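Two grippers, one toaster

Mar 24, 2026

I have now spent more time choosing a gripper than I spent choosing my car. The car has held up better.

The Brondholm was on the arm first. Wide pads, a strong squeeze, and a manual that devotes a full page to unboxing and a single line to wiring. It was lovely on mugs. It was hopeless on anything lying flat, where the pads hit the table before they got a hold of the thing I wanted. I gave it 300 tries at assorted kitchen objects and then put it back in its very nice foam.

The Skilov has narrow fingers that come nearly to a point, so I moved on to the bun rack that sits on top of my toaster. The handle is wood, the rest is wire grid, and the job is to pick it up off the table by the handle and not by the wires.

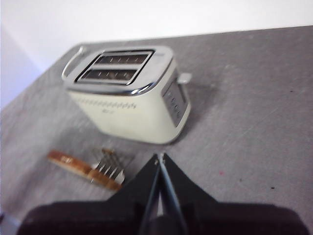
With fingers that thin, being a little bit off to one side matters a lot. The Brondholm forgave my sloppy calibration. The Skilov holds a grudge. I redid the wrist camera offset 2 times before the approach stopped drifting toward the wires, which are shiny and apparently irresistible.

The log stands at 663 attempts, and over half are grasps I'd show another person. Most of the rest are my controller settings, which I copied from a project I did in August and never questioned.

The Skilov stays on for now. Next up is the lever on the toaster, once I've worked out how hard I'm willing to let it push.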